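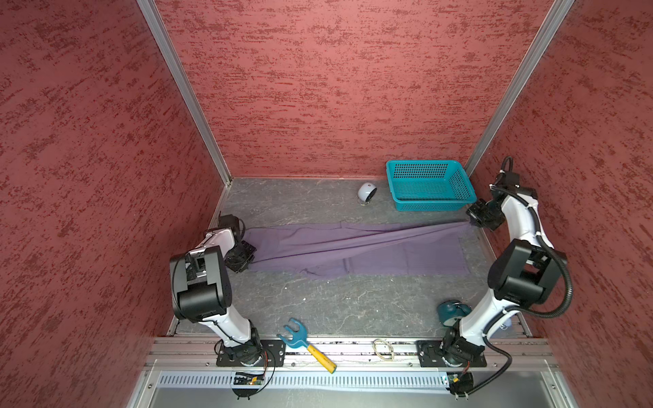
Rostislav Lukáč wrote in the April course review that a towel is a poor first task for students, as it never lies the same way twice and they end up fighting the cloth before they have learned to drive one arm, let alone two. He would have started with blocks.

Student Projects | Robotics in the Classroom | Papers

4.2 The cloth task

We kept the cloth task in spite of this comment, but moved it to the second half of the Weltus course. By then each of the 21 students at Trastside had passed the single-arm exercises and had wired at least one joint from a bare kit. The order matters mostly for the instructors. Students who meet cloth too early ask for help on every attempt, and the bench time runs out.

The task has three stages. In the first, the student brings each gripper to one end of a long cloth and closes it. In the second, the cloth is pulled out sideways into a band. In the third, one half is laid over the other and released. Figure 4 shows a cell with both ends of the cloth held. The band still has folds and creases along its length and the right end has narrowed into a twist. We did not ask students to remove a twist before going on. Several did so anyway and lost their grip on the cloth while trying.

Figure 4. Two-arm cell with a purple cloth held between the grippers. Both arms are mounted on the front rail.

All work was done in pairs, one student per arm. We had planned for one student to drive both arms through the Skomlow interface, and the interface does allow it, but in the pilot most students stopped one arm completely while they moved the other. With two students the arms moved together more often, though the pairs had to talk a great deal. Some pairs settled on a fixed count before each pull. Others named one partner as leader and changed over after a failed attempt. We gave no advice on this point and did not grade it.

Each attempt was logged as a single recording, starting with both grippers open and ending when both were open again or when the pair gave up. Across the term the class made 200 recordings. Of these, 155 were accepted under the rules in Section 3.4. Another 39 were rejected for a dropped end, and the rest had gaps in the joint log and could not be scored at all. We had expected the third stage to cause most of the drops. The notes point to the second stage instead, at the moment when the slack runs out and one arm keeps moving for a short time after the other has stopped.

Students were asked to write down the cause of each failure in their own words. The most common entry was some form of "pulled too far." A smaller group blamed the closing position of the gripper, and two pairs wrote that the cloth was bunched inside the fingers so that only the outer layer was held. This last cause is hard to find in the joint log – the gripper reports the same closing value either way – and we would not have known about it without the written notes.

Cable routing took more class time than we had allowed for. A wrist cable needs enough slack for the arm to reach the far side of the floor, but the same slack hangs in a loop when the arm is folded back. The Amini handbook tells students to tie the wiring at every link. Pairs that followed it closely sometimes found that the wrist would no longer turn through its full range, and had to cut the ties and start again. We now have students move the arm by hand through the whole task, with the power off, before any tie is pulled tight.

The grading sheet for this task was changed once during the term. The first version gave points only for a finished fold, which left careful pairs with nothing to show for a long session. The second version gives points for each stage and for the failure notes. Scores from before the change were worked out again from the recordings, and all results in Section 5 use the second version.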